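Monday, November 19, 2018

Well, the left jaw let go again, and this time it nearly had my thumb. I'd better get it written down while I still remember the order of things, and before the kettle boils and I lose the thread altogether.

It was meant to be an easy day on the Flondano job, just garments on the bed, pick up and lay down and start over, with the quilt shoved up out of the way. I had the newer pair of grippers, the Skoton ones with the blue pads, and I was so pleased with them this morning! They open nicely and they grab puffy cloth much better than the old ones ever did (the old ones used to skate right over it).
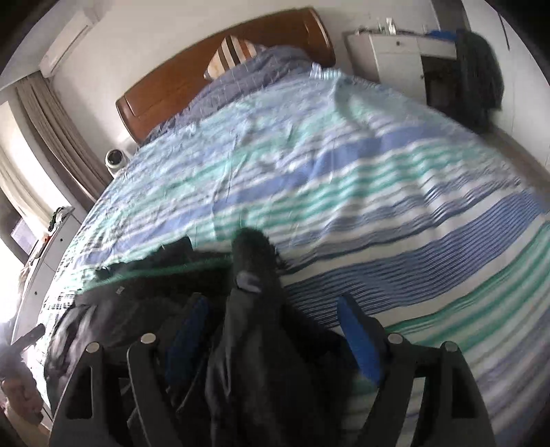
Mac Suibhne had warned me over the phone only last week that a jaw which sticks halfway will always come back at you harder than you sent it, and to keep my hand well behind the linkage until I'd looked at the pivots. I said yes, yes, of course, and then went straight on as I always had.

So, the fault. Somewhere past pick 335 the left side started to lag. I'd squeeze, the right finger would come in, and the left would sit there thinking about it. I gave it a bit of a wiggle and it snapped shut all at once, hard enough to pinch the skin by my thumbnail. No blood, only a good fright and some colourful language. The log says the closing signal was fine the whole time, so I'm fairly sure it's mechanical, a dry pivot or a bit of fluff caught in there. I cleaned it, did 23 slow closes with nothing in the jaws, and it behaved like a lamb, which made me more suspicious than if it had jammed.

I did try one more garment after that, with my hand where it should have been in the first place, and then I called it a day.

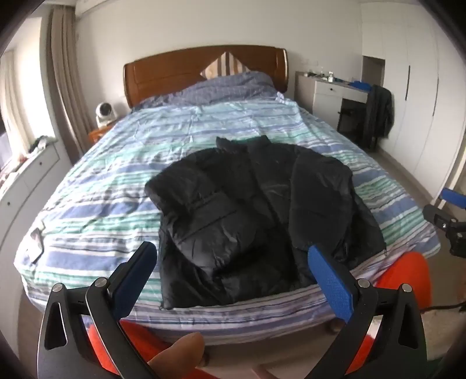 The black puffer on the striped bedding, jaws open.

Still to do: write to Destar about spare pivots, mark the last stretch of picks as doubtful, and find a plaster that sticks. They want around 1,000 picks by December and I'm behind, but I'd sooner be behind than sore. Kettle's going. More tomorrow.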